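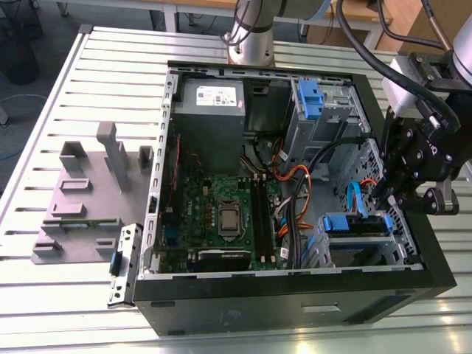

Veronika Veres asked at the midterm review why the report treats a desktop tower as a storage problem when the parts could simply go in a box. The answer is the subject of this report. A box holds parts; it does not say which part belongs to which slot, and on reassembly that information has to come from memory or from a drawing.

## 1. Purpose

The project looked at how an office desktop computer can be taken apart and put back together with each loose part held in a fixed place. The work covered the layout of the case, the order of removal, and the design of a printed holder we named Lakmont. Machines were supplied from the Gistari refurbishing shop. Our budget for filament was 50 dollars.

## 2. Layout of the case

The tower is worked on lying on its side with the side panel off. The power supply is in one upper corner and the board is below it. The processor is near the middle of the board, with the memory slots to its right and the expansion card along the lower part. The drive cages take up the other half of the case.

Most of the difficulty is in the drive half. The light blue SATA cable loops up near the lower bay, and the power cables run through the middle of the case. A drive can be blocked by either one. In early trials we pulled the drive first and then had to move the cables anyway, so the order was changed:

1. Disconnect power and discharge the machine.
2. Open the side panel and lay the case flat.
3. Move the data and power cables clear of the lower bay.
4. Remove the memory modules and place them in the holder.
5. Release the drive caddy by its blue latch and lift it straight up.
6. Remove the processor cooler only if the board itself is coming out.

## 3. The holder

Lakmont is a flat gray plate with raised slots. It stores parts on edge, so that a module can be gripped at the top and lifted without touching its neighbors. The two tall, narrow frames in the upper row are for thin parts. The wider bracket at the right end of that row takes the blue-handled module.

The first print, called Vida, had slots of a single width. Thin boards leaned over in it and the wide parts did not fit. Dorottya Csizmadia redrew the plate in September with separate widths and a deeper floor. The plate is 166 mm on its short side and bolts to the slotted bench top.

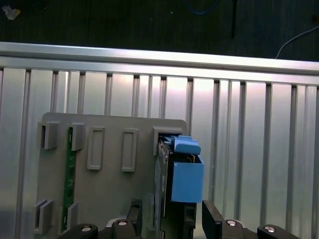
## 4. Trials

We ran 22 full cycles of removal and return. A cycle was counted as clean if no part was set down outside the holder and no cable had to be moved twice. The first 3 were discarded because the order of steps had not been settled.

Errors fell into two groups. In the first, a circuit board was put into a slot at an angle and jammed. A small chamfer at the slot mouth reduced this. In the second, the caddy went back into the bay with a cable trapped under it. The holder has no effect on that error, and the procedure now calls for a visual check of the bay floor before the caddy is lowered.

Slot labels were considered and left out. Printed lettering at this size was hard to read, and adhesive labels came off when the plate was wiped down.

## 5. Cable routing

Tibor Gulyás and Miklós Illés tested two ways of keeping the SATA cable away from the bay: a hook-and-loop tie to the power bundle, and a printed clip on the chassis wall. The tie was quicker to apply but pulled on the connector when the bundle moved. The clip held better, although it has to be removed before the side panel will close.

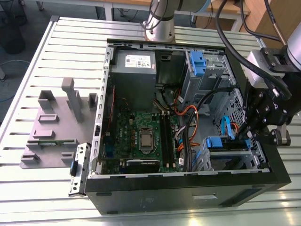 Ambros Lüthi objected, on reading the draft, that a clip which must be taken off again is one more loose part, and that the holder should have a place for it. We agree. The next version of the plate will have a narrow post for the clip on the lower edge, below the two U-shaped brackets.

## 6. Open items

- The chamfer has been tested only on memory modules and one thin board.
- The plate has not been tried with the smaller Hastberg case, where the drive cage is mounted sideways.
- Screws are still kept in a separate dish. A magnetic strip along one side of the plate has been drawn but not printed.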